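Sumau Folding Book Stand

We've been selling the Sumau for 7 years now, and it is still the one we reach for at home (my own lives next to the bread box and has the flour to prove it). It holds a cookbook, a school text or a fat old novel open at the page you want, and when you're done it folds down thin enough to slip in a drawer with the dish towels!

The two page arms are spring-loaded but gentle, so they won't leave dents in the paper. There are five leaning angles, and if you wear bifocals like I do, you'll probably settle on the second one and never touch it again.

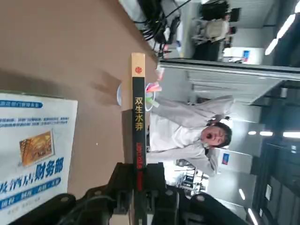
Two books on a tan tabletop, one lying flat and one standing upright.

Paperbacks are fussier than hardcovers, as anyone who reads at breakfast knows. For a stiff new one, open it gently in a few places first, then set it on the ledge and bring the arms over. The ledge takes books up to 52 mm thick.

Made for us by Rarketti. Colors: oat, slate, brick. Orders placed before noon on Monday go out the same day. Questions about sizes or spare arms can go to Iestyn Gape in our shop, who is always glad to talk books.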